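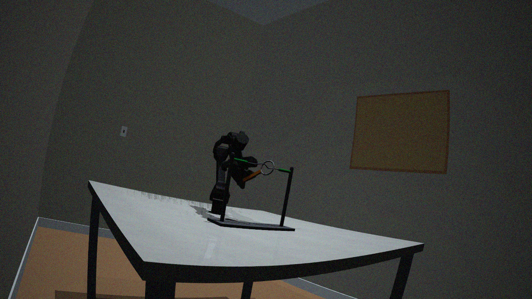 Weekend baker wanted at Grelline

Hi, I'm Aslak Engebretsen and I run Grelline, the little bakery on Skjelbred Street with the green awning and the line out the door on Saturdays (sorry about the line, I'm working on it, hence this ad!). My weekend baker is moving to the coast in June and I need somebody to take over the bread side.

The hours are early. We start at 2 in the morning, and you'd be done before most of your friends have had coffee. It's two shifts a week to begin with, Friday night into Saturday and Saturday night into Sunday, six hours each. I'd love to add a third if you want it.

You'd be shaping and baking sourdough, rye and the cardamom buns, which sell out no matter how many we make. I don't care about a diploma. I do care that you've worked with a wet dough before and can lift a flour sack. If you've only baked at home but you bake a lot, write to me anyway, that's how I started.

Pay is hourly with a night bonus, plus all the bread you can carry. We can talk numbers when you come by. The oven is old and has a hot spot in the back left, you'll get used to it.

Send me a few lines about yourself and what you like to bake by 30/04/2022, or just drop a note at the counter. Please mention ad 833 so it lands in the right pile.

Aslak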